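Barkent 352 Produce Bags on a Roll 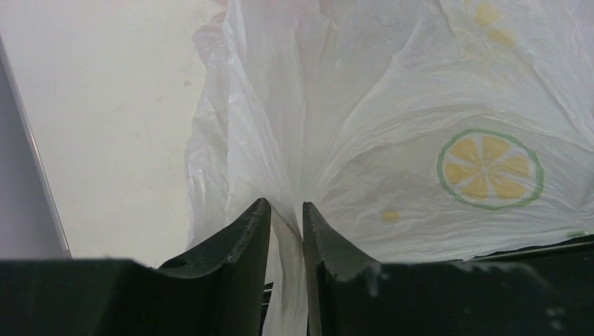 Gun-woo Geum found the roll lasted longer than the old flat packs and wanted to know if the 352 fits a Werwood counter stand. It does, with the narrow spindle. The wide spindle needs the 5 mm spacer, sold separately.

Length on roll: 352 mm
Bags per roll: 900
Rolls per carton: 5
Tear: perforated, single pull
Closure: none
Use: dry goods, loose fruit and vegetables

Store flat, out of direct sunlight. Not for use in ovens or microwaves.

Cartons ship from Morkport. Part rolls cannot be returned. Prices were last changed on 1 Jul 2022.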